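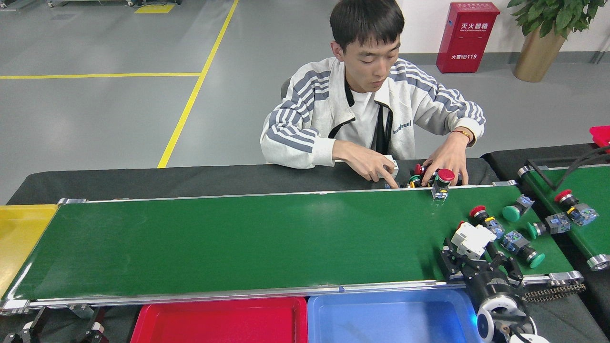 **원격 조작 시연자 모집 (단기)**

로봇이 사람 손동작을 몇 번 보고 배운다는 말을 저희는 별로 믿지 않습니다. 지난 2월 시험에서는 시연 157건으로 학습시켰는데, 누름 스위치 방향이 조금만 틀어져도 집지 못했습니다. 이번에는 1087건을 모아 같은 시험을 다시 합니다. 그래도 안 되면 안 된다고 보고서에 씁니다.

**하는 일**
- 컨베이어 위 스위치를 원격 조작으로 집어 색깔별 트레이에 분류
- 맞은편 작업자와 부품 주고받기
- 실패한 시연도 지우지 말고 표시해서 제출

**조건**
- 22명 모집, 경력 무관. 게임 잘한다는 이야기는 안 쓰셔도 됩니다. 지금까지는 별 상관이 없었습니다.
- 한 번에 두 시간, 총 여섯 번 참여
- 적록 구분이 어려우신 분은 미리 알려 주세요. 다른 작업으로 배정합니다.

"미래를 함께 만든다" 같은 말은 못 드립니다. 같은 동작을 계속 반복하는 일이고, 꽤 지루합니다. 참여비는 중간에 그만두셔도 회차별로 지급합니다.

마감: 2026년 9월 11일
지원: Pridholm 시연팀, 담당 Sieglinde Rieger. 자기소개서 없이 가능한 시간대만 보내 주세요.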